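Sink corner, 19 minutes start to finish

Start with the dirty stuff. Scrub pads last, they get grimy.

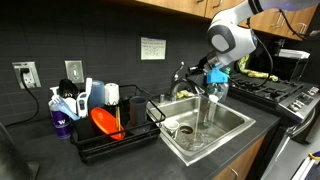 Water bottles go off if you just top them up. Tip the old water out over the basin, bottle upside down, let it run right out. Check the drain while your there -- dark bits on it, scoop them out before you rinse.

Dish rack next. Long things upright, lids at an angle.
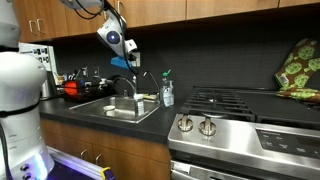
Sponge care

Wring it, stand it on the back ledge. Swap it every Thursday.

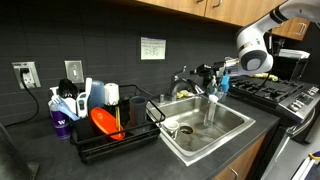
By Jussara Sales, Clonham

Stained steel: baking soda, damp cloth, go with the grain. Leave 2 minutes. Rinse. Vinegar after if its stubborn.

Faucet -- dry cloth, always. Wipe under the bend too, chrome shows evrything.
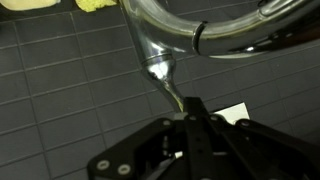 Kitchen > Tile and grout

Dark tile hides grease. Warm water, drop of dish soap, old toothbrush on the lines.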